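From: Gisela Quezada
To: atell-users
Date: Apr 25, 2020
Subject: Re: [atell-users] tracker loses pose over dark cloth, blames me

Domingo Gaete wrote:
> Running the handheld grippers through Atell, default config.
> Over a patterned bedspread the pose is fine. Put a black
> cloth over the same bed, get close to it, and the track
> slides off sideways for a couple of seconds and then snaps
> back. The log says "operator motion too fast". I was barely
> moving. Is there a setting for this, or should I take up
> meditation?

Domingo,

Save your money. "Operator motion too fast" is what the tracker prints for any gap it can't explain. Gervasio wrote that string in September and has been promising to fix it ever since.

What you're hitting is feature starvation. The front end wants at least 80 tracked corners per image. Plain black fabric gives it almost none, so it grabs whatever is left, and what's left at close range is mostly your own gripper. The fingers don't move relative to the camera, so the filter concludes that you aren't moving either. The IMU disagrees, the two of them argue, and you get your sideways slide.

I went through my own bedding recordings to see how bad it gets. One moment from the worst of them:
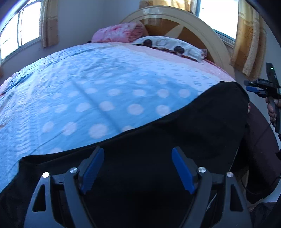
Black cloth over the near end of the bed, dots and headboard beyond it.

The polka dots and the printed pillow are lovely things to track, and the headboard is nearly as good. The trouble is that they're all at the far end, while the bottom half is cloth and finger linkage. Those shiny screw heads score higher than anything on the fabric. The detector adores them. There's a second gripper over on the right too, with a hand on it, and that one is free to wander off with a few of your corners whenever it likes.

Things to try, in this order:

1. Set mask_self to on and draw the mask yourself. The one that ships with Ledesma stops short of the outer linkages, so the screws get through.

2. Switch the detector to grid mode, 15 pixel minimum spacing. It stops the whole budget going to one pillow.

3. Raise max_features to 4,000 for the offline pass only. Live, it will cook your laptop.

4. Turn on the moving-object check if you work with both hands. It's off by default for speed. Inès has numbers on the cost, ask her.

With 1 and 2 my slide went away on all but one recording. That one still drifts when I fold toward myself, and I don't have a fix for it. If you can post a short bag with the raw IMU in it, I'll run it next to mine.

Please don't file the log message as a bug. There are already 2 open.

Gisela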